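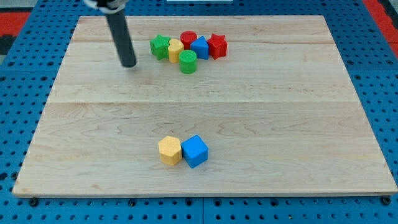
Flindudell Introduces Maple Play Board and Shape Blocks for Preschool Classrooms

Milteck, December. Flindudell, a maker of furniture and learning materials for early childhood programs, today announced the release of its Maple Play Board, a tabletop work surface for children ages three to six. The board is offered with a set of colored shape blocks that includes stars, cylinders and a triangular prism in red, green, blue and yellow.

The Maple Play Board is made from planks of solid maple joined edge to edge and sanded smooth on both faces. The wood is left in its natural light color under a clear, water-based finish, so the grain of each board remains visible and no two boards look alike. The board may be placed on a classroom table, on a low shelf or on the floor.

Flindudell developed the product in response to requests from teachers who wanted a defined space for block play that could be set out and put away several times a day. Many classrooms use trays or mats for this purpose. Teachers told the company that trays with raised sides got in the way of small hands, and that mats did not give upright pieces a firm base.

"A child who is learning to stand a star on its points needs a flat, steady surface," said Hongmei Wan, director of product design at Flindudell. "We tried several woods and several thicknesses. Maple gave us the hardness we wanted, and teachers liked the pale color because the blocks are easy to see against it."

The blocks were designed to be used on the board as well as on their own. The tops of the cylinders carry fine ridges, which give children a texture to feel and help them keep hold of the piece. Suggested activities include sorting by color, matching shapes, building rows and retelling simple patterns made by a teacher or classmate. A printed activity guide, written by early childhood specialist Ngân Ông, is packed with every order.

Before the release, the board and blocks were used for one school term in 20 classrooms, with more than 300 children taking part. Teachers kept written notes on how the materials were used and returned them to the company each month. As a result of their comments, Flindudell rounded the corners of the board more deeply and replaced the original cardboard block box with a cotton bag.

"Our children went to the board on their own during free play," said Wakana Aoki, lead teacher at the Tsuchiya Early Learning Center, which took part in the trial. "Two or three of them could work at it together, and cleanup was easier for them to manage. They knew where the activity began and ended."

The Maple Play Board should be wiped with a damp cloth and dried after use. It should not be soaked or placed in a dishwasher. Replacement blocks may be ordered singly, and a board that has become scratched can be returned to the company for sanding and refinishing at a reduced charge during the first 2 years after purchase.

The board is listed in the Flindudell school catalog as item 2211 and may be ordered with or without the blocks. Orders from schools, child care centers and libraries are being accepted now. Programs that wish to see the product before ordering may ask for a loan set through their regional representative.

Media Contact
Itsuki Maruyama
Office of Communications, Flindudell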